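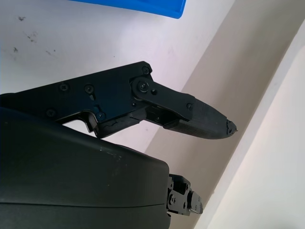
Gripper comparison, work package 2
Progress report for the period ending May 29, 2026
Prepared by Settimio Ruggiero for the Skustinus fund

1. Status

Work package 2 compares two parallel grippers, the Jindik and the Nereson, on the same arm and with the same wrist camera. Testing of the Jindik is complete. Testing of the Nereson is at 60 per cent of the planned cycles and will run into the next period. Spending is within budget.

2. Work done

The Jindik completed 3208 grasp cycles on the agreed set of household parts. Each cycle consisted of an approach, a close, a lift, a hold and a release into a tray. Arm speed and closing force were kept the same for the whole run. The force setting was checked against a load cell at the start of each session and needed correcting once, after a firmware update to the controller.

Camera position was fixed early in the period. Two mounts were tried. The higher one gave a better view of the table but lost the fingertips when the jaws were closed. The lower one keeps a finger in view from the base plate to the tip, with the linkage pivot and its bolt visible as well, and was adopted for all later runs. The wrist housing takes up the lower left of the picture in this position. We accept the loss, as no grasp in the part set needs that area.

3. Findings

Fingertip wear is the main finding. The finger now has a frayed end, with chipped material and small fragments standing out from the point. The black plates behind it are smooth by comparison. The ridged pad along the lower face of the fingertip is still in use and has not been changed during the run.

Wear matters most for thin parts picked up from a flat surface, where the point touches first. Of the failed grasps logged for the Jindik, 29 were on thin parts. Failures on thicker parts were too few to support any conclusion. We have not yet separated the effect of the worn point from that of small errors in approach height, and the log alone will not do this. A short repeat with new tips is planned.

The linkage has needed no adjustment. Play at the pivot was measured with a dial gauge before and after the run and remained within the maker's limit – the screws on the base plate were checked for torque at the same time.

4. Problems and delays

The Nereson arrived with an adaptor plate drilled for a different flange. A replacement was machined by Bùi and fitted without further trouble, but the start of that run slipped by 4 working days. The cable guide also had to be moved to clear the camera bracket.

Calibration files from the first two sessions were saved under the wrong gripper name. They have been corrected and the results recalculated. No figure in the previous report is affected.

5. Next period

Complete the remaining Nereson cycles with the camera mount unchanged.
Fit new tips to the Jindik and repeat the thin-part grasps.
Inspect both sets of tips at fixed intervals and record the wear with a scale in view.
Obtain a price from Bùi for tips in a harder material.

The cost of the replacement tips can be met from the consumables line. Approval is requested for the harder set, which was not in the original plan. An answer before the Nereson run ends would allow both sets to be tested on the same rig.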